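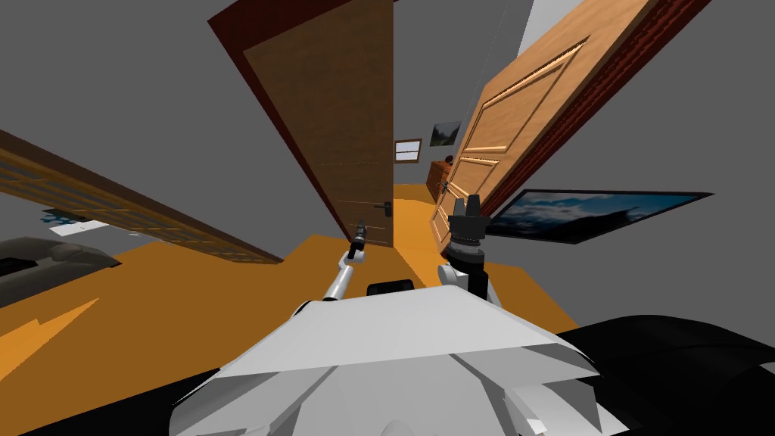 Jutdale lantern makers open their doors for the autumn season

The lights are back on in the old dye works at Jutdale, and what a treat it is to see them. After a summer spent moving benches, boxes and a very heavy guillotine up two flights of stairs, the paper lantern workshop run by Illia Bilyk has opened its new first-floor rooms to visitors, and the first table lanterns of the autumn range are ready to take home.

Anyone who has been to a wedding or a big birthday in this part of the valley will probably have eaten supper by one of these lanterns without knowing where it came from. They are the tall, softly ribbed ones that stand in the middle of the table and give off that lovely buttery light. Until now they were made in a unit behind the bus garage in Rokelton, where there was hardly room to open one up, let alone show it to a customer. Orders were collected from the side door, often in the rain.

The new rooms are a different matter altogether. There are long windows down the river side, a proper drying room, and a shop at the front where you can pick up the lanterns, turn them round and see how they look lit. The shop opens at ten in the morning and stays open until five, with a later closing time of half past seven on the last evening of each month so that people can see the lanterns in the dark, as they should be seen.

"I have wanted people to come in and see them glowing for as long as I have been making them," Bilyk told us, between trips to the kettle. "A lantern on a shelf with the light off is only a bit of folded paper. You switch it on and people go quiet. I love that."

What's new this autumn

The big news is the Pons, a low, wide lantern made for long tables. It came out of a conversation with a caterer who was fed up with guests leaning left and right to talk round the centrepiece. The Pons sits well below eye level, and it has a flattened arch shape that lets two or more stand end to end down the length of a table with no awkward gap. We saw five of them lined up on a trestle with a plain linen cloth and a few sprigs of rosemary, and it looked wonderful – simple, warm and not at all fussy.

It comes in cream, pale grey, a dusty pink and a deep rust that is bound to be the favourite for October weddings. The rust was the hardest to get right. Early batches looked splendid in daylight and turned a rather alarming shade of tomato soup once lit, so the paper went back to be dyed again with a touch more brown. The finished colour is rich by day and a gentle amber at night.

Alongside it is the Noleris, a hanging lantern with a pierced pattern of small leaves. This one is mainly for marquees and village halls, and it throws the most beautiful speckled shadows across a ceiling. It folds flat for carrying and opens out on a wire ring, which clips into place with a click you can feel in your fingers. Bilyk can put one up in less time than it takes to find the stepladder. The rest of us may need a little longer, and a leaflet with drawings comes in each packet.

Both designs take the same small battery light as the older lanterns, so if you bought a set in past years you can use the lights you already have. They run through an evening and well into the night on one set of batteries. No flame is needed, and none should be used: these are paper lanterns and are meant for battery lights only. That makes them a good choice for venues that don't allow candles, and there are more of those every year.

Prices and sets

A single Pons is £18 and a Noleris is £14, both with the light included. For larger parties there is a full table package at £279, which has enough lanterns for a medium-sized reception along with spare lights, a box of hooks and a sturdy carrying case. The grand package, aimed at marquee weddings and company dinners, is £841, and includes delivery and setting up within the valley.

Hire is possible too, and it is well worth asking about if you only need them for the one night. Hired lanterns are checked over after every outing, and any with a crease or a splash of wine are retired from the hire shelves. The slightly battered ones end up in a basket by the till at a few pounds each. We came away with two, and for the back garden they are perfect.

A summer of folding

The move might have slowed things down, but the order book has been fuller than ever. In all, 1289 lanterns left the Rokelton unit over the summer, the most the workshop has ever sent out in one season. The largest single order was for 375, all in cream, for a charity dinner held under canvas beside the reservoir. They were folded by a team of six over three weeks, with the radio on and the doors wide open in the heat.

One of the pleasures of the new place is that you can watch some of this going on. A half-height wall separates the shop from the folding benches, and the folders are happy to chat as long as they aren't halfway through a rib. Each lantern starts as a single sheet, scored by hand against a metal rule. It is then folded, opened, damped very lightly and left on a former until it holds its shape. Watching a flat sheet pull itself into a curve is oddly gripping – we stood there for far longer than we meant to.

Offcuts are saved as well. The longer strips become gift tags and place cards, sold in bundles tied with thread, and they match the lanterns exactly. If you are the sort of person who likes the table to go together (we are!) it's worth buying these at the same time, as the dye shifts a little from one batch to the next.

Evening classes from September

Classes begin in September and run in the early evening, starting at half past six. There is a beginners' session, in which everybody makes one small lantern and takes it home, and a longer course over four weeks for those who want to try the ribbed style. Paper, tools, a light and tea are all included. Children of ten and over are welcome at the beginners' session with an adult.

Bilyk is keen to stress that no skill is needed. "If you can fold a letter to go in an envelope, you can make a start," he said. "Your first one will lean a bit. Mine did, and I've still got it at home."

Couples planning a wedding can book a private session too, making some of their own table lanterns with help from the team. Several pairs have already put their names down for the winter, and one bride is bringing her grandmother, both bridesmaids and a fruit cake.

Getting there

The workshop is on the first floor of the old dye works in Jutdale, through the arch and up the outside stairs. There is a lift at the back of the building for anyone who would like to use it – ring the lower bell and somebody will come down. Parking is free in the yard after four, and the Rokelton bus stops at the end of the lane.

Orders for Christmas parties are being taken now, and the rust Pons is already on a short waiting list. Samples of every colour can be borrowed overnight against a small deposit, so you can try them on your own table before making up your mind.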